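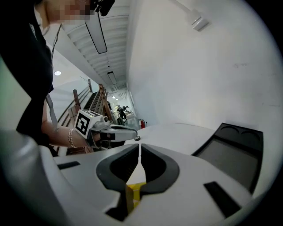

Hand-held gripper with marker cube.

Udora Sports Gossip Headlines

A text collection of celebrity and sports gossip headlines, each paired with the first paragraph of its story. Maintained by Rasha Hourani.

Contents

The current release has 800 pairs. Of these, 700 are for training and the rest are held back for testing. The stories come from 12 small entertainment and sports sites whose owners gave permission in writing. The two largest sources are the Brirnuscombe and Eston sites.

Fields

id: a short string, unique within the release
headline: as published, including odd capital letters
lead: the first paragraph, plain text
sport: tennis, golf, soccer, skiing or other
topic: dating, family, money, travel or feud
denial: yes if the headline says something did not happen, otherwise no

How the labels were made

Two readers labeled every pair separately. Where they disagreed on topic, a third reader picked one. The denial field gave the most trouble. A headline such as "Striker Says He Never Owned a Yacht" is marked yes, but a headline that only asks a question is marked no.

Names

Names of athletes and their partners were replaced with made-up ones before labeling. The same person keeps the same replacement name across all stories. Buthelezi is one of the replacement names and shows up often, mostly in tennis stories. Team names were replaced too. Cities were left alone.

Known problems

Golf and tennis make up over half of the pairs. Skiing stories are mostly from winter and repeat each other. A few leads stop early where the source page had an ad in the middle of the paragraph. Quotation marks are a mix of straight and curly.

Please don't use the collection to judge whether a story is true. Nothing in it was fact-checked.

Changes

Version 2, July: added the denial field, removed duplicate headlines, fixed line breaks in the Eston stories.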